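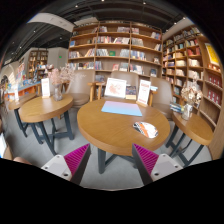

Fokivcombe, November 3, 2024

I'm looking for a Saturday person for the reading corner at Sultik, my bookshop on Bansal Lane. It's 79 square metres with far more books than that really allows, and I can't keep up with it on my own any more!

You'd be tidying the round tables, pushing chairs back in, reshelving whatever people leave behind and chatting to anyone who fancies it. No till work to begin with – I'll teach you that in January.
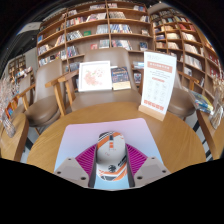 Tidying sounds dull, I know, but I'm fussy about it and I'd love someone who is too. Books get propped up so their covers face the chairs, the sign goes in its wooden stand next to them, and the mouse lives on its pink and blue mat. Then it all gets muddled by lunch and you start again.

Shifts are 3 hours. Pop in and ask for me, Piret Lūse, or leave a note at the counter.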